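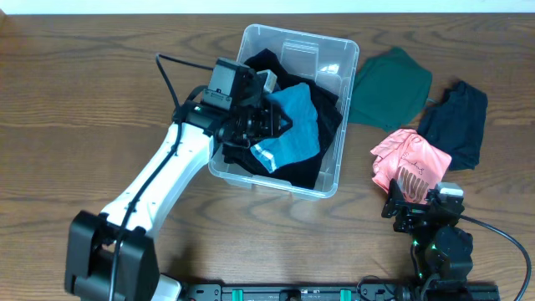
OK so I finally rode the old Saltstead branch end to end this morning, and I have thoughts. Thread, sorry in advance.

1/ The 7:40 is two cars now. Two! My grandmother used to talk about standing all the way to Gasuswood with 300 other people on the mill train, everybody's lunch pails knocking together.

2/ The line climbs 328 feet between Saltstead and the Nilsuwan trestle and you really feel it. The engine just growls and growls and then you pop out over the river and the whole car goes quiet. I was grinning like a kid.

3/ Got talking to Chutima Suwannarat, who was conductor on this run until March. She says there used to be a flag stop right after the trestle. You stood on a milk platform and waved a lantern! I looked for the platform and only saw blackberries.

4/ Gasuswood depot is still standing, green trim and all (they painted over the old ticket window, boo). The waiting room bench is the original one as far as I can tell. Very uncomfortable, so probably yes.

5/ Someone asked about the freight house. Gone. It's parking now, 177 spaces, and I saw four cars.

6/ Ekkachai Kaewsai has a box of old timetables from his uncle and he's letting me scan them. There's one with a Sunday picnic special on it, round trip for a quarter, kids free.

7/ If your family worked the branch, please send me names! Section crew, agents, anybody. I'm also still trying to find out what year the Staltska spur got pulled up.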